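Robots Have Rules Too
For readers 8 to 12

February
By the Young Makers Desk, Arnusville

Print this page | E-mail this page

Do you have rules at home? Maybe you must wash your hands before dinner, or look both ways before you cross the street. Robots at work also have rules. A robot cannot feel sorry or be careful by itself, so people must write the rules for it and then check that they are followed.

In Arnusville there is a workshop called Bakwood. It has robot arms that learn to pick up small parts and put them in the right place. We visited for one morning, and we asked many questions. We want to share with you what we learned.

What is a standard?

A standard is a rule that many people agreed on and wrote down. Think of a light bulb. You can buy it in one store and it fits in a lamp from another store. This works because the makers of bulbs and the makers of lamps follow the same standard for the size.

For robots there are standards too. They talk about how a robot must stop, how fast it may go near people, and what signs must be on it. The people who build a robot read them first, and the people who use the robot read them also.

A workshop can have its own rules on top of this. At Bakwood the house rules fit on one page, and the page hangs next to the door.

The stop button

Every robot arm at Bakwood has a big red button near it. When somebody pushes the button, the arm must stop. It does not matter what job the arm is doing. Everyone in the room may push it, even a visitor, and you will never get in trouble for pushing it. The button is tested each morning before the first job begins.

Slow is good

When a person stands near, the arm goes slowly. The Bakwood limit is 200 millimeters in one second. This is a bit less than the length of a new pencil with a cap on it. Try to move your hand along the table so slowly -- it is harder than you think!

There is also a line of yellow tape on the floor, 40 inches from the table. Visitors stay behind the line while the arm is moving. If you want to see something closer, you ask, and the arm is stopped for you first.

Fingers are for parts

A robot hand is called a gripper. Many grippers have two fingers that close together. The fingers do not know if they hold a metal part or your thumb. So this rule is very short: never put your hand between the fingers when the power is on. Also long hair is tied back, and sleeves are rolled up.

A tidy table

Before the work starts, a person puts the parts down with space between them. If two parts lie on top of each other, the gripper can take both, or it can push one to the floor. Pencils, cups and snacks have to go to another table.

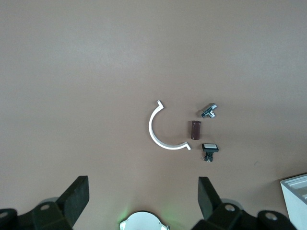
RULES AT WORK: Small Parts

The gripper has its two black fingers open, and no part touches another part. The white piece shaped like a letter C is the largest one. A little brown cylinder stands in the opening of the C, and close to it there are a shiny metal fitting and a black switch with a white top. Which one would you pick up first? The switch has thin metal pins, so it needs a gentle squeeze.

Write it down

The last rule is about writing. When something goes wrong, even a small thing, it goes in the logbook. The book at Bakwood is named Shezi, after a cat who used to sleep on it. It has 235 pages, and people read the old ones before they change a rule.

Try it at home

Make your own robot rules with a friend. One of you is the robot and the other gives the commands. Put a few small things on a table and play for around 10 minutes. Choose a stop word before you begin. When the robot hears it, the robot must freeze. Afterward, write down one rule that you forgot to make.

Contact the Young Makers Desk | Copyright Young Makers Desk, Arnusville | Back to top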